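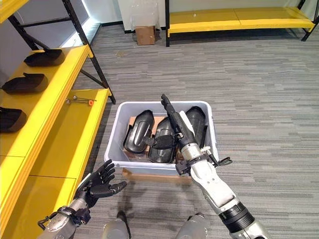 Abb. 1: Zweiarmiger Roboter beim Greifen eines Bauteils an der Kunststoffbox

4 Beschaffung und Budgetplanung

4.1 Ausgangslage
Die Projektgruppe Helmy plant für den Standort Maltau eine zweite Arbeitszelle zur Handhabung gekrümmter Formteile. Für Zelle 1 wurden Box, Regal und Ablagen aus Laborbestand übernommen und im Budget nicht erfasst. Für Zelle 2 müssen diese Positionen eingeplant werden.

4.2 Anforderungen
Die Boxen müssen beiden Armen von oben zugänglich sein. Als Einlage ist Karton vorgesehen, der als Verbrauchsmaterial geführt wird. Die Regalböden sollen in Reichweite der linken Hand liegen. Eine Fünffingerhand wird als Ersatzteil beschafft, da die Lieferzeit bei Sturkell 13 Wochen beträgt.

4.3 Kostenansatz (netto)
Regal mit zwei Böden: 277 EUR
Kunststoffboxen, 5 Stück: 74 EUR
Handwerkzeug: aus Bestand
Ersatzhand: Angebot Sturkell steht aus

Die Summe der bezifferten Positionen beträgt 351 EUR. Die Ersatzhand wird getrennt über den Investitionsantrag abgerechnet.

4.4 Offene Punkte
Fesville liefert Regale nur mit fester Bodenhöhe. Vor der Bestellung ist die Höhe an Zelle 1 auszumessen. Der Wartungsvertrag für die Arme ist nicht Teil dieses Ansatzes und wird in Kapitel 5 behandelt.

Stand: 18.12.2022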